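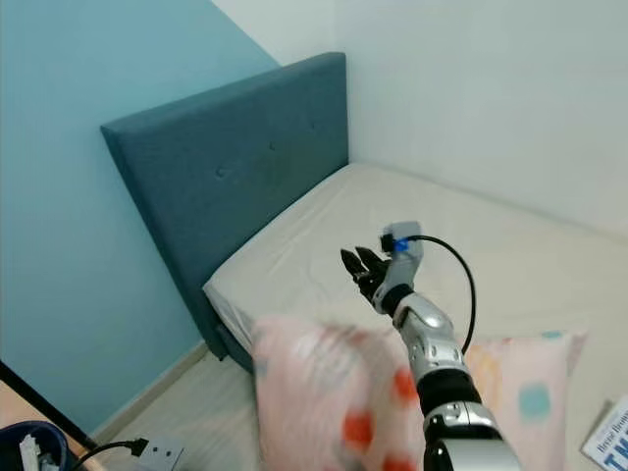

Pillum Card League – minutes of the March meeting

Present: Valdis Kuusk (chair), Eglė Luik (minutes), nine members
Apologies: Mihăilă

Meeting opened Wednesday, 7 p.m. Last month's minutes were read and accepted.

1. Findent rules update
The new rulebook changes how blocked units return to hand. Valdis went through the wording. Agreed to play by the new text from the next league night. The old promo cards stay legal until the season ends.

2. Prize support
Tevov has offered up to 200 booster packs for the spring draft. Eglė to confirm delivery and ask whether the packs are first or second printing.

3. Draft format
Pods of eight, best of 3. A proposal for single games was voted down, 7 to 4. Late arrivals take a loss in round one – no exceptions this time.

4. Trade binder
Two members asked for the shared binder to be sorted by faction again. Left as is for now.

5. Other business
Sleeves must be plain-backed at draft events. Valdis still has the spare playmats and will bring them.

Closed 8:25 p.m. Next meeting in April, same room.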